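Unit 4: What the quote leaves out (notes, 04/10/2018)

Open with the Plorketska quote. Two arms, one page, a total everybody likes. Now add what a bench eats. Cirnham wants 300 for rails and posts. Spare gripper fingers are 19 each, and you will buy them twice.

Props get their own line: pots, bottles, a shelf, things with handles.

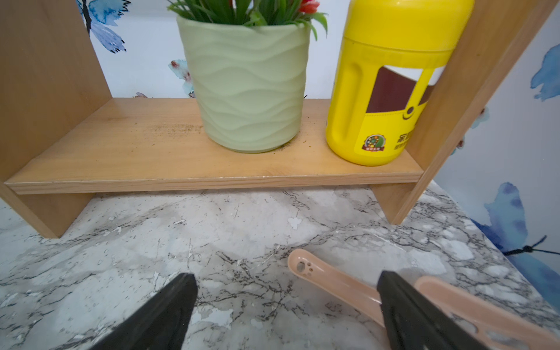

Dagny asked whether props could go under consumables, as her last department did it. They can, until the auditor asks what got consumed.

**Cell budget, first pass**

- Frame, base plates, fasteners: Cirnham
- Wall lining and tabletop: 880 at Azevedo, delivery extra, naturally
- Baskets, tray, garden tools: toy store, keep the receipts
- Cabling: whatever you wrote, double it

Gornura will lease the whole thing to you. Read the February clause before you get excited.

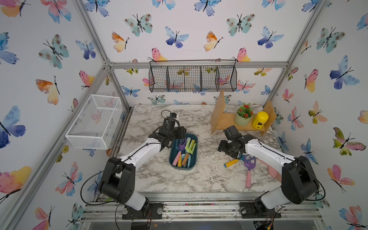
*Fig. 2. Two-arm cell with tool tray and shelf.*

For next time: price the cell in Fig. 2 without the arms. Bring the number, and a second number you'd show your boss.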